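Spill notes, white table

February 7, 2018

The work table is matte white and shows everything. Milky tea, about 45 ml of it, leaves a tan ring within minutes if left alone.
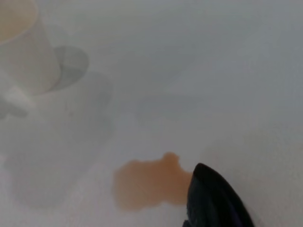
Cup and spill on the white top.

My rule is to blot from the outer edge inward with a folded cloth, then wipe once with plain water. Wiping first only spreads the puddle - I tried that in August and regretted it.

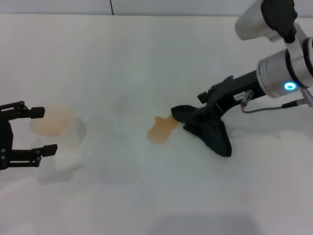 Raju Bonotley

Move the cup well clear before starting. A frosted plastic one is light and tips easily when half full.

The wall panels get the same damp cloth, top to bottom.
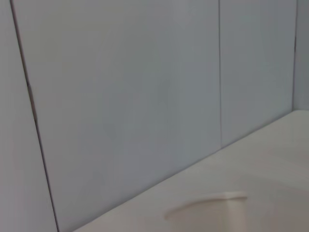 Seams need a dry corner of the cloth afterward, and the back edge of the table gets done last.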